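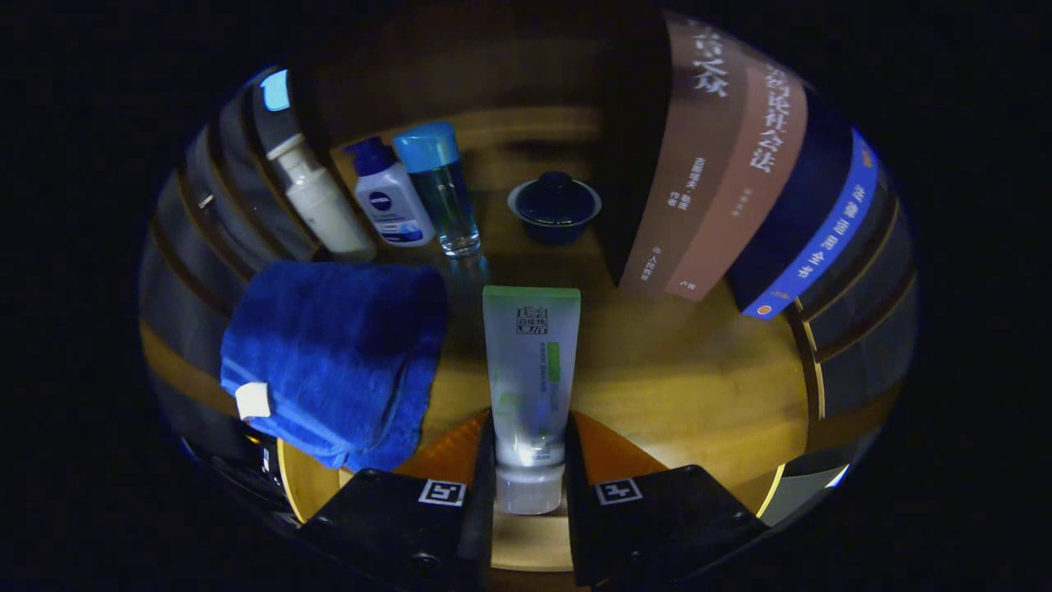 Abb. 3: Gesichtsreiniger in einer auf dem Verschluss stehenden Tube, mit chinesischer Beschriftung.

4.2 Zweisprachige Haushalte und die Aufschrift von Pflegeprodukten

Im vorigen Abschnitt wurde gezeigt, dass die Befragten ihre Einkaufslisten meistens in der Sprache schreiben, in welcher sie das Produkt zum ersten Mal gekauft haben. Für Lebensmittel ist dieser Befund stabil. Bei Produkten der Körperpflege (vgl. Abb. 3) ist die Lage weniger klar, und wir behandeln sie deshalb getrennt.

Das Korpus enthält 252 Listen aus den Orten Flollum und Mirnis. Yook hat für Makham beschrieben, dass Bezeichnungen für Reinigungsmittel früh aus der Umgebungssprache übernommen werden, während die Wörter für Cremes und Salben lange in der Familiensprache bleiben. In unserem Material findet sich diese Trennung nur teilweise. Mehrere Schreiberinnen verwenden für dasselbe Produkt zwei Wörter, je nachdem, wer den Einkauf macht. Eine Befragte aus Mirnis formulierte es so: „Für meinen Sohn schreibe ich es deutsch, für mich nur das erste Zeichen.“

Solche Kurzformen bereiten bei der Kodierung Schwierigkeiten. Ein einzelnes Schriftzeichen kann als Abkürzung, als Markenname oder als vollständiges Wort gelesen werden. Wir haben uns an das Verfahren von Skov gehalten und die Schreibenden in einem zweiten Gespräch um eine mündliche Lesung gebeten. In 9 Fällen war auch danach keine eindeutige Zuordnung möglich; diese Belege sind in Tabelle 2 unter „offen“ geführt und wurden bei der Auswertung nicht berücksichtigt.

Zu beachten ist ferner, dass die Listen aus Flollum im Oktober gesammelt wurden, jene aus Mirnis dagegen über das ganze Jahr. Ein Einfluss der Jahreszeit auf den Wortschatz der Hautpflege kann daher nicht ausgeschlossen werden.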